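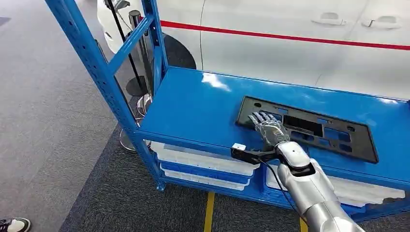 Setting Up Steel Shelves and Bins in the Garage

Home | Tips | Kitchen | Workshop | Garage | Laundry | Ask a Question

A steel shelving unit is the most useful thing you can put in a garage after a decent light. It holds more than a wooden one of the same size, it doesn't soak up oil, and you can move the shelves when your needs change. Most of the trouble people have with them comes from the first hour, when the unit goes up in a hurry and gets loaded before anyone checks whether it's standing straight.

Where to put it

Park the car first. Open the doors on both sides, open the trunk, and mark the floor with tape where the edges reach. The shelving goes outside the tape. In a narrow garage, a unit beside the car works well for small parts and cleaning supplies, as long as you can still get in and out without turning sideways.

Leave a gap of 2 inches between the back of the unit and the wall if the wall ever gets damp. Ours does, every January, along the north side. The gap lets you see a leak before it gets to the cardboard.

Don't put shelving in front of the electrical panel or the water shutoff. You will need them at night.

Putting it together

Sort the bolts by length before you start. Lay the side frames on an old blanket, fit the diagonal and cross braces, and leave every bolt finger tight until the whole thing is standing. If you tighten one side fully while it's on the floor, the last shelf will be a fight.

Once it's upright, check it with a level both ways. Garage floors slope toward the door for drainage, so expect to shim the front feet. Plastic shims are better than wood because wood swells. Tighten from the bottom up, then go around a second time after a week with weight on it.

Anchor the unit to the wall if it's taller than you are or if children use the garage. A bracket at the top on each side is enough, screwed into studs. If you left a gap at the back, use a spacer block behind each bracket.

How much weight

Read the rating that came with your shelves and believe it. Mine are rated at 110 pounds a shelf with the load spread out. A single heavy item in the middle is harder on a shelf than the same weight spread from end to end, so put motors, jacks and full paint cans close to the posts. The heaviest things go on the bottom level. I keep nothing above shoulder height that I couldn't lift down with one hand.

The working shelf

Keep one shelf clear, somewhere between waist and elbow height. It's where you lay a part flat while you look for the screws, and where things wait before they go on the car. License plate brackets, wiper blades, trim pieces and bulbs in their boxes all belong there for a day or two. After that they should be fitted or put in a bin.

A smooth painted shelf is slippery. If you plan to do any work on it, put down a piece of rubber drawer liner. It also keeps the paint from getting scratched by metal parts. Take it off for long flat pieces you want to slide.

License plate brackets

A loose plate bracket is a common rattle and an easy fix. Before fitting one, set it on the flat shelf and press on each end in turn. If it rocks, the plastic has warped. A slightly warped one can be left in warm water for a few minutes and then held flat under a board until it cools. If there's a crack running out from a screw hole, replace it.

Check the holes against the plate before you go near the bumper. Use the holes already in the car if there are any. Start all the screws by hand and snug them down a little at a time. Too much force splits the plastic. A small foam pad behind each lower corner stops the buzzing.

Wash behind the plate while it's off. There is always grit there, and it wears through paint.

Bins

Open plastic bins with a rounded front lip are easier to live with than lidded boxes. You can see in, and you can reach in with a glove on. Stack them three high at most under a shelf, and leave enough room above the top one to get your hand in. Long bins suit wiper blades, tubing and trim strips.

Two colors are plenty. Emerson Guerra, who had the garage next to ours on Gelville Road, used white for clean things and blue for anything that had been near oil, and I've done the same ever since. It saves washing your hands to find a fuse. Write the contents on masking tape at the front - labels from a label maker fall off in the cold.

A bin that has held greasy parts cleans up with dish soap and a nylon brush. Let it dry upside down. Skip solvents, which turn some plastics cloudy or brittle.

Looking after the steel

Wipe the shelves with a damp cloth and a drop of dish soap, then dry them. Road salt is the thing to watch for. It comes in on boots and on parts taken off the car, and it will creep under a scratch. Touch up bare spots with enamel paint before winter. The color doesn't have to match.

Perforated posts collect dust in the holes. An old paintbrush gets it out faster than a vacuum. The same holes will take S-hooks for funnels, rags and a small trash bag, so you may not need a pegboard.

From readers

Tomoyo Minami writes that she puts a cheap magnetic strip along the post nearest her car and sticks stray screws to it as she takes them out. She had to try two kinds before one held well on the perforated steel.

Another reader asks about casters. They're fine on a short unit with a light load and a flat floor. On a sloped floor beside a car, leave them off.

Budget around 50 dollars for bins, liner and hooks if you're starting with a bare unit, and buy the bins after the shelves are up, with a tape measure in your pocket.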